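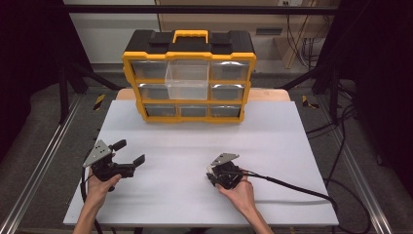

Lostov sells its handheld gripper set as a pair, left and right, for recording two-handed demonstrations without a robot arm in the room. We ran the pair for nine days on bench tasks, mostly small-parts storage: opening drawers, pulling a bin, putting it back.

Drawer cabinets are a fair test. The pull lips are small, and the clear fronts give a wrist camera little contrast to work with. The fingers open wide enough to straddle one drawer front, and closing effort is low. Over some 2,000 open-close cycles we logged four missed width readings, all on the left unit.

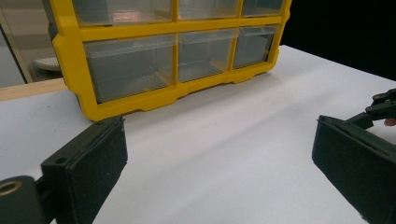
Corentin Besnard

Pad texture is fine, almost like fabric, and it held on smooth plastic better than the bare rubber on the Vasseur pair we tested in May. Wear was slight. Replacing a pad takes one screw, but the driver is not in the box.

The cables are the weak point. Both units are tethered, and the heavier cable drags on the wrist when the hand crosses the midline. A ceiling hook fixed most of that. Lostov lists a wireless version — no ship date given.

The export software is plain and stable. Calibration took seven minutes per hand the first time and less afterward. Timestamps from the two units stayed aligned in every session we checked.

Recommended for fixed benches. For mobile work, wait for the wireless version.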